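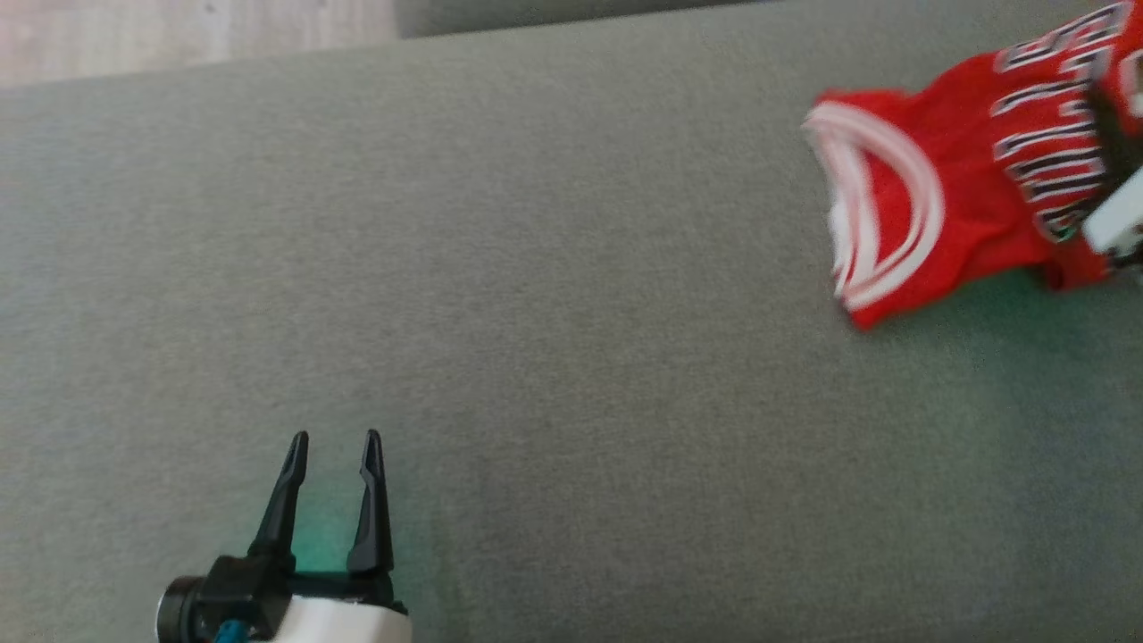
Fig. 1 — Maillot rouge à col blanc côtelé, non plié, sur revêtement textile gris.

Module Entretien des textiles — Fiche 2
Pliage et stockage des maillots marqués

1. Objet

La fiche traite des maillots de sport portant un marquage en relief ou imprimé (nom, numéro, écusson). Elle complète la fiche 1, consacrée au tri avant lavage. Les exercices se font sur le lot d'étude de l'atelier Hurnik.

2. Surface de travail

Le pliage se fait à plat. Une table est préférable, mais une assise rembourrée convient si elle est plus large que le vêtement étalé. Sur un tissu d'ameublement chiné comme celui de la figure 1, les peluches et les poils se repèrent mal : passer la brosse adhésive avant de poser le maillot. Le revêtement freine aussi le glissement de la maille. Soulever le vêtement pour le déplacer, ne pas le tirer.

3. Points de repère

Trois repères suffisent pour orienter un maillot froissé : le col, les emmanchures, l'ourlet. On commence par le col, dont la bordure contrastée se distingue du corps même quand le reste est en tas. Sur le maillot de la figure 1, elle dessine un arc large, tourné vers la gauche ; le corps part en diagonale vers la droite. Les lettres blanches à contour noir identifient la face marquée.

4. Mode opératoire

4.1 Saisir les deux épaules près du col et soulever.
4.2 Secouer une fois, sans claquer le tissu.
4.3 Poser face marquée contre la surface, col vers le haut.
4.4 Lisser du centre vers les coutures latérales, paume ouverte.
4.5 Rabattre chaque côté vers l'axe du dos. Le pli doit passer en dehors du marquage ; si le lettrage est trop large, intercaler une feuille de papier de soie.
4.6 Remonter l'ourlet jusqu'à la base du col, en un seul pli souple.
4.7 Retourner l'ensemble.

5. Défauts courants

Col vrillé : reprendre à 4.1.
Pli traversant une lettre : déplier entièrement. Un pli corrigé à moitié laisse deux marques.
Bordure roulottée : aplatir aux doigts. Le fer est exclu sur la maille côtelée et sur le marquage.

6. Stockage

Bacs Geltport, couvercle fermé, piles de hauteur modérée. Les marquages ne doivent pas se toucher — le papier de soie sert également de séparateur. Étiqueter le bac sur le petit côté.

Travail à rendre : relevé des défauts sur deux maillots du lot, avant et après pliage, sur la grille Brultport.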